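Recording garment folding examples with two hand-held grippers

Updated 15 May 2026

These are the steps we use at Mendska for the long-sleeve set. They assume both grippers are paired and the wrist cameras are calibrated. If not, do the Stirach setup page first.

1. Pick the surface. A bed works well because the cloth stays where you put it. Patterned covers are fine, and we want plenty of them in the set. Change the cover or the room after 76 takes.

2. Lay out the garment. Neckline away from you, hem toward you, sleeves out to the sides. Smooth it once with your hands and stop there. Creases and a lifted hem are part of the data, so leave them in.

3. Set the start pose. Hold both grippers open over the near end of the garment and keep still for 2 seconds. The trimming script looks for this pause.

4. Fold. Sleeves first, then hem to neckline. Move at a slow, even pace and close the jaws fully before lifting. If you drop the cloth, pick it up again and carry on – recoveries are useful and should be tagged "regrasp".

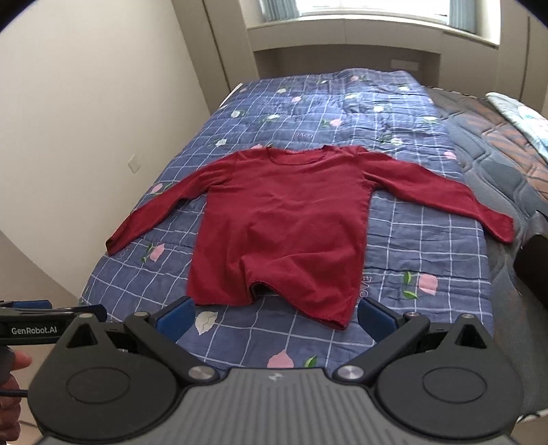 Red long-sleeved top laid out on a quilt, gripper jaws open near the hem.

5. End the take. Open the jaws, back away from the cloth and hold still again. Then shake the garment out and lay it down at a slightly different angle.

6. Check before uploading. Play back every tenth take and look for blurred grasps or a sleeve that leaves the view for most of the fold. Delete those. Nawal Bouzid's last batch had 77 takes rejected for a missing end pause, so check that too.

The long-sleeve set stands at 2903 accepted takes. Dark garments on dark covers are still short. Upload to the Wegener folder and put the garment type and cover in the notes field.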